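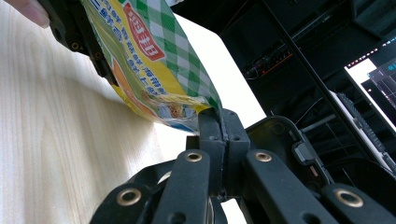 Figure 4. Printed snack bag from the flexible packaging group, with checkered side, yellow band, red label and crimped lower end.

Irkdale Papers in Household Materials > Issue 6 > Full text
Abstract Methods Results References Download

3.2 Handling of printed snack bags

The flexible packaging group consisted of 129 bags taken from kitchen cupboards in Drallmont. Bags were kept in the condition in which they were received, and no attempt was made to smooth them before sorting. Creases were recorded with the method of Sengar and Isaksson, which scores the body of the bag and its ends separately.

Film bags differ from the cartons in Section 3.1 in that the printed face does not stay flat. The bag in Figure 4 has a green-and-white gingham pattern along one side and a yellow band along the other, with columns of small dark Chinese text on the band. A red label with white Chinese characters lies near the top. The film is crinkled, and the lower end is slightly crumpled and glossy where it is squeezed. A bag of this kind was entered under its dominant pattern, and the label color was entered as a second field. Text was not transcribed at this stage.

Folds were a source of disagreement between coders. A white inner seam can show where the packaging folds, as in Figure 4, and in the first round Carretero coded such seams as part of the printed design while Coutinho coded them as structure. The second reading was adopted for the whole group. The crimped edge was always coded as structure, whether or not the print continued across it.

Each bag was assigned to one of three storage classes — upright, flat or rolled — according to how it had been kept in the cupboard. Rolled bags received the highest crease scores at the ends and were the least consistent across coders. Flat bags were scored alike in nearly every case. The upright class was the smallest and is not analyzed further.

The full set, including cartons and jars, contains 953 items and 2854 separate entries. Entries for film bags were checked a second time by Sepp in September, with the Zikow color chart placed beside the coding sheet. Changes made during this check are marked in the final column of Table 5.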